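## Site visit: garment handling at Drumirgate

November 2022

Members of the automation group visited the Nurov workshop at Drumirgate to look at Usuga, a two-arm cell for handling clothes on a flat table. Ming-te Chu ran the demonstration and Kwan-ho Wan took questions on the control side.

The first topic was where to grip. Usuga prefers a hem to open cloth -- the stitched edge is stiffer, and the seam gives the wrist camera a line to follow. The fingers close across the fold and the planner checks the seam angle before any lift is allowed. Wan put the training set at 2,468 grasps, of which 378 were on knit fabric. 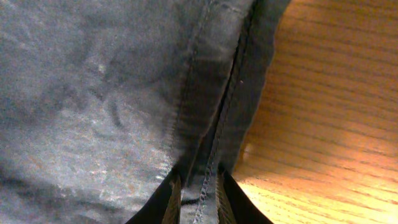 *Wrist camera view of a hem grasp on gray fabric.*

Both arms sit on a common base rail, so the distance between them is fixed and calibration is done once per installation. Each arm can work alone on its own side of the table. Handovers take place in the middle and are the slowest step at present; Chu gave some 30 seconds as typical. The target for April is to cut that by half without raising the arm speed.

Most questions were about mixed piles. Heavy garments are harder to regrasp than T-shirts, mainly due to thick seams and linings that shift against the outer layer. Idix supplies the finger pads, and a softer grade is on order.

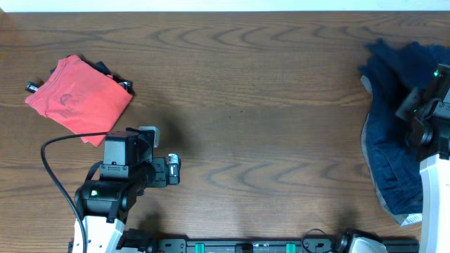
*The two arms on their base rail, with a folded red T-shirt at left and a navy garment at right.*

Wan will send the grasp log format to anyone who asks. The next test series is 100 garments, unsorted, with no operator resets -- results will go in a later issue.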